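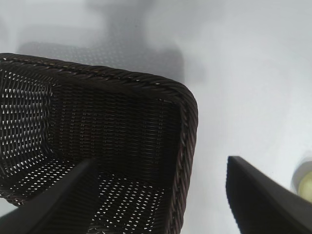
I've been selling the Lumel Aria for a couple of years now and wearing one for longer than that, so this page is going to be more talk than spec sheet. If you just want the price, it's $147 for the starter kit, and you can scroll down to what's in it.

The Aria is a blood pressure monitor for your upper arm. You wrap it, press the big button, sit still, and it gives you your top number, your bottom number and your pulse. It doesn't need a phone. There is an app if you like charts (I do, my husband thinks I'm nuts), but the monitor keeps 377 readings on its own and you can scroll back through them with the side arrows.

I got into this after my doctor told me my readings in her office were high and sent me home to check them myself. My first cuff was a cheap one from the drugstore and it was way too small for my arm. A cuff that's too small can read high, and I spent a whole spring worrying over numbers that were partly the cuff's fault! So please, measure your arm before you order. Use a soft tape, halfway between your shoulder and your elbow, with your arm hanging loose. The Aria comes with the regular or the large cuff, same price, just pick one at checkout. If you're right on the line, email me and we'll figure it out.

## What's in the kit

- Aria monitor
- One cuff, regular or large
- Wall adapter and 4 AA batteries
- Zip case
- Paper log, the kind you can hand to your doctor

The log was Elżbieta Michalski's idea. She's a nurse in Condstead and she got tired of people reading numbers to her off the backs of envelopes. It has a column for morning, a column for evening and a skinny one for notes, like "forgot my pill" or "argued with the cable company."

## How I use mine

I sit down around five minutes before, feet flat, back against the chair, arm resting on the table so the cuff is level with my heart. No coffee for half an hour first, and I go to the bathroom (it matters more than you'd think). Then I take 2 readings a minute apart and write both down. No talking while it's going. I'm terrible at that part.

## Things I don't love

The beep is loud and the only way to turn it off is to hold the button down while you put the batteries in. Kiros Alemneh, who handles our repairs, gets more calls about that than about anything broken. The screen isn't lit, either, so you'll want a lamp on for the early reading. And the case is a tight fit with the large cuff. Roll it, don't fold it.

If you have an irregular heartbeat or you're pregnant, talk to your doctor before you pick any home monitor, mine included. And don't change your medicine because of something you saw on the screen. Call first.

## Extras

Spare cuffs are $82 for the Nigatu soft sleeve, which is washable and comes in both sizes, and it plugs into the Aria without an adapter. Orders placed before noon go out the same day. Returns are fine as long as the cuff is still sealed in its bag.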